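4. Comparing the two grippers on a cluttered table

4.1 Why we compared them on a table full of ordinary things

Most of the gripper comparisons we read before starting this work use blocks, cylinders and the occasional mug. These are fair tests of holding force, and we ran a block test of our own (Section 3), but they hide the part of the job we find most exciting: what happens when a gripper has to get hold of something it was never shaped for, with other things close by. A laptop offers a thin edge and a wide, smooth lid. A backpack gives way wherever it is pushed. A cushion can be pinched almost anywhere, and for that very reason it is easy to pinch badly.

We therefore built a set of 21 household and desk items and used them for every trial in this section. The set has bags, cushions, books and boxes, small bowls, glasses, baskets and a closed laptop. Items were chosen by Xuelian Li and Qianru Fu separately, each working from a list of things they had picked up at home that morning, and the two lists were then merged. A few entries on the merged list were too heavy for a single arm and were kept for the two-arm lifts in Section 5.

4.2 Workspace and arms

All trials used our two-arm cell, which we call Rornholm. The arms are of the same model and carry the same wrist, so a gripper can be moved from left to right without any change to the controller beyond swapping the tool file. Both arms are bolted to one rail along the front of the table, and their reach overlaps over the middle. Hooks on the upper rail and a basket on the side wall give us places to hang things, and they also act as obstacles when an arm has to stretch towards the back corners.

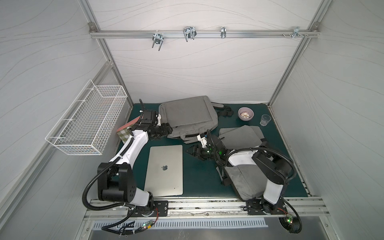 The two grippers under test are the Tasteck, which closes two stiff fingers in parallel, and the Pan, whose fingers share the same drive but end in a softer pad. Swapping one for the other takes a few minutes with a hex key. We swapped sides after every block of trials so that neither gripper always had the easier half of the table. This turned out to matter more than we had guessed, as the left arm's cable has a little more slack than the right's and can turn its wrist further before the controller complains.

Figure 4. The Rornholm cell with several items laid out. The left gripper touches a flat green-and-white gingham item with a pink edge near the back-left corner; the right gripper is over the middle of the table, close to a dark strap. A closed laptop, a grey backpack, a grey cushion, a small pink bowl and a clear glass are also on the table.

4.3 Procedure

Each trial began with both arms in their rest pose and between five and eight items on the table. A short program drew the items and their rough places, and one of us laid them out by hand. The operator was then given a single target and drove the arm to it using the Surnero controller, our own hand-held leader arm. We did not allow a second look at the target from close up, and the operator stood where the whole table could be seen.

A grasp was scored as good if the item left the table, stayed in the gripper for 5 seconds and could be put down again without falling over. It was scored as partial if the item left the table but slipped, swung into something else or had to be dropped. Everything else was a miss. We also wrote down whether any other item had moved, a measure we came to like very much, because it separates a gripper that is strong from one that is polite.

In all we ran 4000 trials, split evenly between the two grippers. Xuelian Li and Qianru Fu each drove half of the trials with each gripper. We set aside the first 1000 as practice, before looking at any scores, having seen in earlier work that operators are still getting better well past the point where they say they feel settled.

4.4 What we saw

With flat, firm items the Tasteck was the clear favourite. Its fingers are thin enough to slide beneath a book cover or a box lid, and once they are there the grip is wonderfully steady. The Pan needed a small push against the item first, to raise one edge, and on a smooth tabletop that push often sent the item sliding away. Both operators found their own way round this, Li by trapping the item lightly with the other arm and Fu by coming in at a steeper angle.

Soft items told the opposite story, and the gap was wide enough to surprise us both. The Pan's pads took up a fold of cushion and kept it, even when the fold was shallow. The Tasteck held just as firmly at first, but a thick cushion tended to squeeze itself out between the stiff tips as the arm rose. Going deeper into the fabric helped, at the cost of bumping whatever lay next to it.

Straps deserve a paragraph of their own! We had thought of a backpack as one item, yet for a gripper it is several. The body is broad and sinks under pressure, while a strap lying on the table is narrow, fairly stiff and nearly always the best place to take hold. Both grippers did well on straps when the fingers closed across them and poorly when they closed along them. Lining up the wrist took longer than the grasp itself. We now think a good test set should always include at least one item with a strap.

Small bowls and glasses gave fewer misses than we had feared with either gripper, though the manner of holding differed. Operators using the Tasteck mostly went for the rim, with one finger inside. With the Pan they took the whole item from the outside, and this needs clear space on both sides. When a glass stood beside a bowl, that space was missing, and many of the Pan's knocks on neighbouring items came from layouts of this sort.

4.5 Effect of the controller

The Surnero passes finger position to the gripper but gives no sense of force back to the hand. Fu, who closes slowly, said she could judge the grip by watching the item; Li closes quickly and relied on the current limit to stop the fingers. Their styles stayed different throughout, and the order of the two grippers on each class of item was the same for both. That gives us some comfort that the results belong to the fingers and owe little to the hands driving them.

We did try one change partway through the practice trials, lowering the closing speed over the last part of the finger travel. Both operators liked it at once, and it was kept for every scored trial. The setting is included in the tool files for both grippers.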